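Cuiping Guo
Print | E-mail
603 comments | 2324 shares

Right, the Clendora kitchen reset. Three people have sent me the link since Sunday and all three wanted to know if I'd done it. I have now done it. Thread, with grumbling.

For anyone spared so far: Clendora want you to put your kitchen things out on one plain pale surface, leave gaps between them, and look at them "as a visitor would". Then you decide what goes back. There is a printable. Of course there is a printable.

My first problem is the gaps. I don't own a surface big enough to give a colander its own personal space. Most people I know have a worktop with a kettle on it, a bread bin, and whatever came through the letterbox.

Second problem, the white surface. Everything looks nice on white. A potato looks nice on white. If the idea is to find out what you don't need, why start by making all of it look like a shop window?

Jianguo Hao has a big white table and more patience than I have, so we did it there. He also wanted the play food included, on the grounds that it lives with the real things and takes up room like the real things. Fair enough.
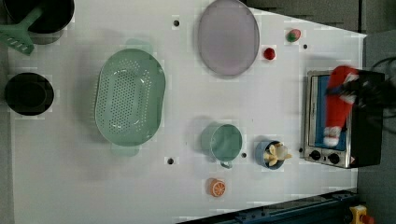 Green colander, teal mug, toaster oven and the banana in its cup.

I'll give them this much, you do notice colours. Sage, teal, lavender, mint. Put them in a cupboard and it's a cupboard. Put them out and it's a paint chart.

What I don't accept is the next step, where noticing the colours is meant to tell me something about how I cook. Clendora's guide says a "harmonious palette" makes you reach for things more often. Does it? I reach for the pan that's at the front.

The two black pots go with nothing in the pastel family and I would keep both of them before any of the pretty stuff. Make of that what you like, Clendora.

3358 likes on the original Clendora post, by the way. I went through a good few of the replies looking for one person who'd done it and then cooked a dinner afterwards. I found plenty of photos of empty shelves and one argument about grouting.

Now, the colander. It's big, it's oval, it has a flat tab at each end. The guide puts colanders under "occasional". I use mine for pasta, for rinsing salad, for grapes, for defrosting things I forgot to defrost. Who are these people who only drain something occasionally?

And an oval colander in a square cupboard is a nuisance, I grant you. You can't nest a round bowl in it properly. That's the sort of thing a guide could help with and this one doesn't mention it.

Someone is going to say buy the Dirham rack. I've looked at the Dirham rack. It holds eight plates upright, all of them round, and if you have an oval one it sticks out of the front and catches your sleeve.
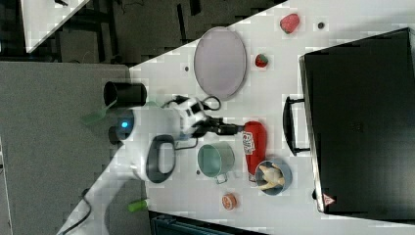 Ketchup lying down, lavender plate further up the table.

Sauce bottles, then. Clendora say they should be decanted. Into what? A different bottle? The red one already says it's ketchup. You squeeze it. I can't see what a glass jar and a little spoon would add apart from washing up.

I asked about this in their comments, politely, and was told that labels are "visual noise". The label is how I know it isn't jam.

Jianguo's position is that sauces belong in the fridge door and there is nothing further to discuss. We discussed it further. He lost interest at the point where I brought up vinegar.

Play food is where the whole thing falls over for me. The guide has a page on toys in the kitchen and the advice is one basket, out of sight, rotated monthly. Rotated to where? It's a toy strawberry. It isn't wintering anywhere.

Small people don't want the toy food out of sight either. They want it next to you while you're doing the actual tea. Half the point of a pretend banana is handing it to an adult who's busy.

A friend swears by the Tutent drawer dividers for this. I tried them in May. The small fruit ends up in the long slot, the long things end up on top of the dividers, and then the drawer won't shut. I took them out again and the drawer was fine.

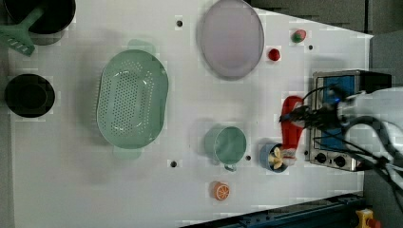 Small ovens are the item I've changed my mind about, a bit, and I don't enjoy saying so. The guide has them down as a duplicate if you already own a full-size one, so out it goes. I was ready to agree, as I've complained for years about worktop gadgets with a screen and nineteen settings for toast. But the toaster oven on Jianguo's table has two round black knobs along the bottom and a glass door, and that is about as much oven as I need for two jacket potatoes. Turning on the big one for that has always felt daft. So it stays, in my scoring, and Clendora can have the decanting jars.

Same goes for the slotted spatula. They want utensils stored flat in a drawer, sorted by length. Mine lives in whichever pot I last used, and I've never once lost it.

Replying to a few of you together.

Yes, I read the whole guide, including the bit on "kitchen intention".

No, I'm not against tidying. I'm against being told that a mug is a decision.

Whoever asked about mugs: I don't care if they match. I'd want a handle you can get your fingers through and a bottom wide enough that it doesn't tip. The guide says keep one per person plus two. It doesn't say what happens when your sister comes round with her lot.

To the person who thinks I've been paid by a rival, I'd love to know which one, and where they've been sending it.

Where I think they do have a point: getting things out of the back of the cupboard. I'd forgotten how much sits behind the big pot at mine. But you can do that on the floor with the radio on, and you don't need a white table or a printable.

Also cleaning the shelf while it's empty. Good advice. My nan's advice too, and she didn't have a subscription tier.

Several of you asked where to get a plain oval plate without ordering a set. Try Xiong on the parade, back shelf, past the teapots. They sell singles. Take something to wrap it in as their bags are thin.

Next week I'm doing the Clendora fridge zones, at my own house this time. If anyone's managed to keep a "hydration shelf" going past the first big shop, send me a picture, and I want to see where the milk went.

Share this thread | Print | E-mail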